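# Chapter 6: Tuning Up Before You Play

I put off writing this chapter for a long time, because tuning is the part of sampled instruments I was worst at for years. I could place a microphone, I could cut a clean sample, I could map four velocity layers without looking at the manual. Then I'd play a simple octave on my own instrument and wince.

The first one I ever finished was a small harmonium. I called the patch Wusero, after nothing at all, and I was so proud of it that I sent it straight to Geert Stevens, who had taught me most of what I knew about recording reeds. He wrote back the same evening. The tone was lovely, he said, and could I please tell him which note was supposed to be A?

He had a point! I'd recorded every key, 40 of them, over one long Saturday, and I'd never checked a single one against a reference. By the end of the session the room had warmed up and so had the reeds, and the top octave no longer agreed with the bottom one. Each sample sounded fine alone. Together they sounded like two harmoniums having a mild argument.

So in this chapter we're going to talk about cents, drift and stretch, in that order, and then we'll retune a real set of recordings from start to finish.

## 6.1 What a cent is

A cent is one hundredth of an equal-tempered semitone, so there are 1,200 of them in an octave. It's a ratio, and you'll save yourself a lot of grief if you get comfortable with that early. A cent down in the bass covers far fewer hertz than a cent up in the treble. If your A is at 440 Hz, the A above it is at 880 Hz, and the same error in cents is twice as many hertz up there.

How many cents can you hear? That depends on the sound, the length of the note and how tired you are. With a short wooden click I can be fairly sloppy. With a held reed I notice a beat against the next octave almost right away — and so will anyone who plays slow music on your instrument.

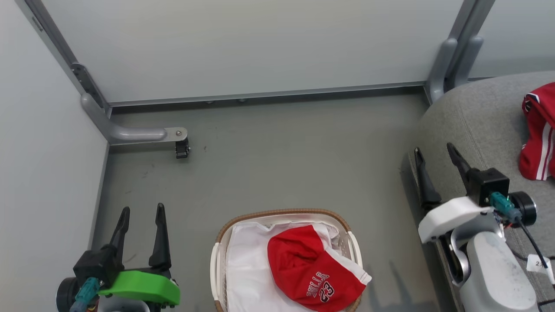 My own habit is to measure first and listen second. I know plenty of people do it the other way, and their instruments sound great, so treat this as one way in. I run a pitch detector over the steady middle of each sample, skip the attack, and write the offset in a plain text file next to the note name. Then I close the file and play scales for a while.

Please keep your original recordings untouched while you do this. Put the offsets in the patch, where you can change your mind.

### Before you go on

- Open the Chapter 6 folder and find the set named Cedgate. It holds 119 samples.
- Play the lowest C and the highest C together and write down what you hear, in your own words.
- Leave the loop points alone for now. We'll come back to them in 6.4.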